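Pot luck at the Lau kitchen

February 14, 2019

Big news from our little shared kitchen on Julow Street (big for those of us who cook there, anyway): we've got a new electric pot! The old one gave up in December, halfway through a batch of lentils, and I've been grumbling ever since.

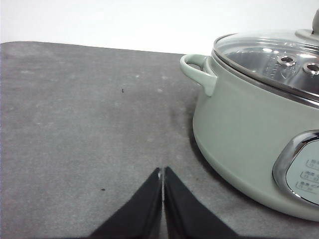 What we picked

It's a Bear, in a lovely soft sage green, with a glass lid and a dial on the front for the settings. The labels are in Chinese, so I'm making a cheat sheet to pin up by the kettle, and if you read them better than I do, please come and correct it!

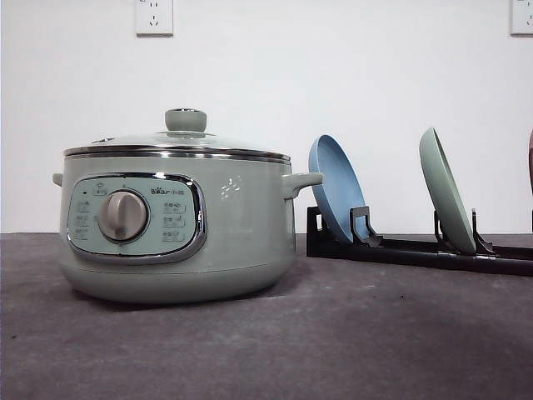

The money came from the Drustier supper, which raised 853 pounds, a good bit more than I'd dared hope. Most of that is going on new shelves, but we all agreed the pot came first. Inar, the shop on the corner, has kindly promised us 15 bags of rice to get going.
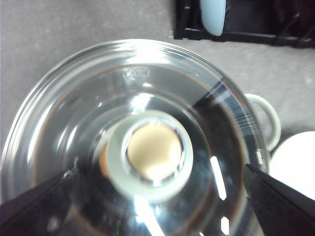

Drustier Kitchen Notes
Kitchen news editor

I'm also very taken with the clear glass pot, the one with the pale looped handle. Please wash it by hand and put it back on the worktop when you've finished, and do go gently with it! 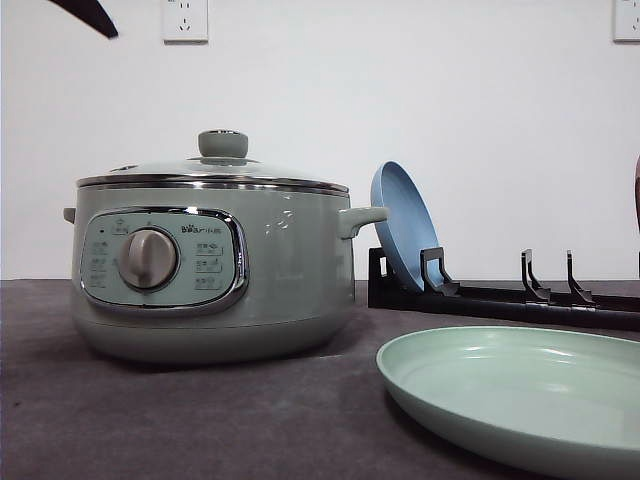

Drustier Kitchen Notes

First soup night is next week, doors open at six. Bring a bowl and a spoon, and any carrots you can spare (I've got plenty of onions).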